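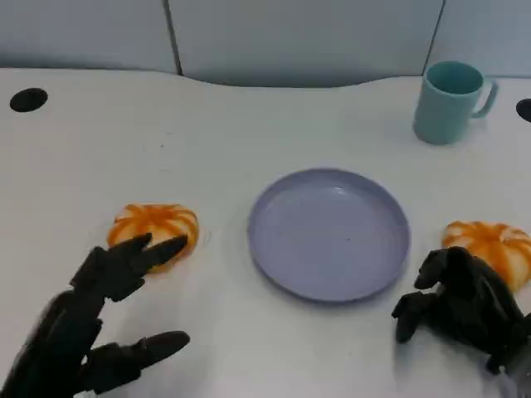
Plate, mug and two small pumpkins: the Niren robot at work on its table-setting task at Landness College.

Robot club gets its hands on the dinner table

Members of the after-school robotics club at Landness College have been spending their winter evenings teaching a pair of mechanical hands to lay a table, and they are very much looking forward to showing everyone how they are getting on at the college open evening on 17th January.

The project is called Niren, and it began last July as a rather modest plan to pick up a plastic mug and put it down again in the same place (harder than it sounds, as anybody who has tried it will tell you!). Since then it has grown into a full table-setting routine, with a plate in the middle, a mug behind it and a little orange-and-white pumpkin on either side by way of decoration.

The pumpkins have become great favourites with the students. Their ribbed sides mean the black fingers have to come in at just the right angle, and a good deal of club time has gone into working out how far apart to spread them before closing in. The club keeps a notebook of every practice run, good and bad, and by the end of last term it had reached 273 entries, 71 of them for the left-hand pumpkin alone.

Students share the jobs between them and swap over each session, so that those who prefer writing the code also get a turn at guiding the hands, and the other way about. Two of the younger members have lately taken on the grip settings, which they had never touched before the autumn, and are doing splendidly with them.

After the open evening the club will be getting ready for the Galindo Cup, a friendly contest for school teams in which each robot has to set a place for one without any help. It will be the club's first time entering, and new members from any year group are still very welcome to come along and join in. Sessions are held in the design workshop straight after lessons, and there is no need to have done any programming before.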